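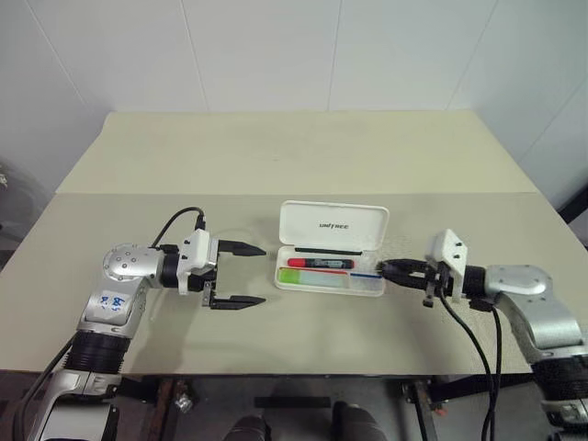 Ticket 3567: Color filter drops items after catalog import

Opened by: Teodora Vidmar, Brarketti
Product: Vustura catalog, hosted plan
Priority: normal
Status: open, waiting on vendor

Problem
We import our classroom and desk supplies from a CSV every Wednesday night. After the last import the item count is right (1,574 rows in, 1,574 items in the admin list), but the color filter on the public page only finds part of them. Picking "Green" returns 50 items. Before the import it returned well over that. Search by name still finds the missing ones, and their pages open normally.

Steps tried
1. Cleared the page cache and rebuilt the search index. No change.
2. Tested in a private window and on a second computer. Same result.
3. Re-saved one missing item by hand. It showed up under "Green" within a minute.
4. Opened the CSV in a text editor. The missing rows all have two values in the color column, split by a slash.
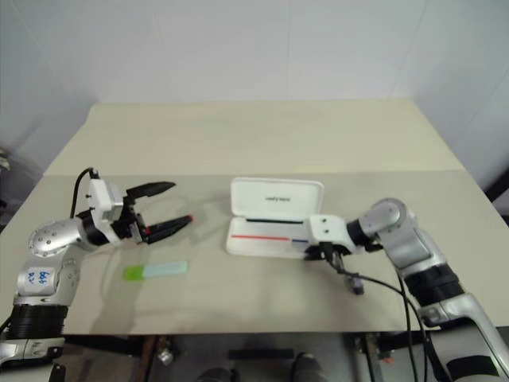 Beige tabletop, white wall behind.

Reply from Pillai support, Wed 10 November
The September update changed how the color column is read. It now expects a semicolon between values. A slash is kept as part of the name, so "mint/lime" becomes one new color that no filter points to. Please replace the slashes and import again. Keep a backup of the old file.

Our reply
Replaced the slashes in a copy and imported the first 700 rows. The filter works for most of them. Still broken: items where the two values belong to the same color group.

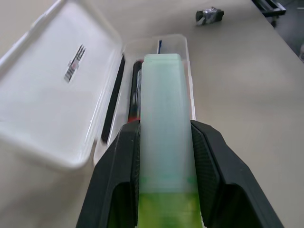
The color group setting is where it goes wrong now. If both values map to "Green", the item is listed twice in the results, and the second entry has no price. It needs both values. Something like the frosted block, milky mint up top and a brighter lime farther down, gets returned by customers if we only write "lime" on the page. Merging the two groups in the admin panel does not help, and the duplicates come back after each index rebuild.

Requested
Please check whether duplicates can be removed on your side before the index is built. The Stundstead branch uses the same file and has the same duplicates. We have paused the weekly import for both until we hear back.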